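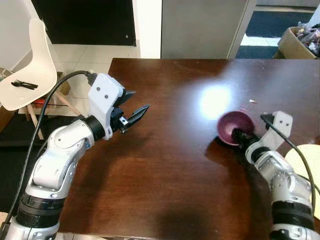
Week 2 is all about finishes, and I want to start with the one most of you grew up eating on: dark wood with a high shine. I love it and I'd still talk most clients out of it for a family dining room. Look at what a single overhead light does to that brown tabletop. You get one hard white glare spot just right of center, then paler patches spreading out around it, and if you sat a guest anywhere near that angle they'd be squinting into their soup. The light wood legs on the white shell chair behind it don't fight with the ceiling light at all. Keep that contrast in your head while we go through the rest of this.

By Halina Brzozowska
January 2026
14 comments

So, gloss. When people say "shiny" they usually mean one of two things, and I'd like us to keep them apart in class. One is how much light bounces straight back at you (that's your glare). The other is how sharp the reflection is, whether you could read a menu in it or only see a blur. A finish can score high on the first and pretty low on the second, and that's often where a rubbed-out varnish ends up after a few years of elbows and placemats.

The practical stuff. Dark plus glossy shows everything: crumbs, lint, fingerprints, the ring from a glass. A pale speck you'd never notice on oak jumps right out on a deep brown. Dark bowls are the reverse, by the way. Put something maroon or plum on a dark brown top and it sinks, especially in the evening. I did a whole dinner service in those colors for the Werka house and had to go back in October with cream plates just so the food would show up!

On sanding: for our sample boards we're stopping at 400 grit between coats. Please don't go finer because you saw it in a video. Wipe the dust off completely, let the board sit overnight, then do the next coat. Thin coats, always – I can spot a thick one from the doorway and so can everybody else.

For next time:

Read the Sawatzky chapter on surface sheen. Skip the section on spray booths, we don't have one.

Bring your 5 sample boards, labeled on the back in pencil. Marker bleeds through. Ask the Tostbridge group from last year.

Try the lamp test at home. Pick any table, turn on just the ceiling light, sit down at each place in turn and mark with a bit of tape where the glare lands. Then do it again with a floor lamp in the corner. Write half a page on what moved and what you'd change first, the light or the finish.

If you need a table to borrow, the ones in room 132 are fine – just peel your tape off when you're done. Datirow folks, your boards are still on my shelf, so come get them before Friday.

Shares: 9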